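Mon 1 January

Glue tests, second batch. Workshop cold when I got in, so left the heater on for a good while before opening anything. The first batch from October was stored on the shelf by the back door and I don't trust those numbers any more.

Mixed hide glue from the Owino granules, 78 g to the small pot, soaked overnight and brought up slowly in the water bath. Smelt fine. Skin formed on top twice, lifted it off both times. The Rusell liquid glue went on straight from the bottle as before.

Joints are all plain butt joints in beech offcuts, clamped and left. Broke the October ones first to get them out of the way. Best of the hide glue held to 825 N, and the wood tore on one side. Worst let go at 258 N with a clean shiny face – starved joint, I'd say, clamped too hard. The Rusell pieces fell between those and were much closer to each other.

Changes for this batch:
Clamp pressure backed off by half a turn.
End grain sized with thin glue and left to go tacky.
Pencil numbers on both halves, as two pieces got swapped last time.

The Nemness clamps slip on the bar if there's any wax on it. Wiped them down with white spirit. Two still creep, so they've gone in the drawer with a tag on. Please don't put them back on the rack.

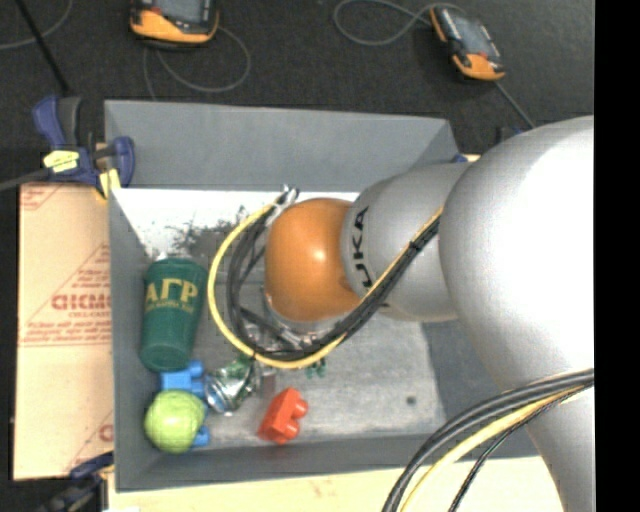 Does sizing the end grain need a full night to dry?
Going by the scrap piece, an hour is enough, then the second coat goes on while the first still feels slightly tacky.

Still to do: order more beech, cut the next set to the same length as the Esix jig – the stop had moved by 2 mm – and break this batch once it has had a full week.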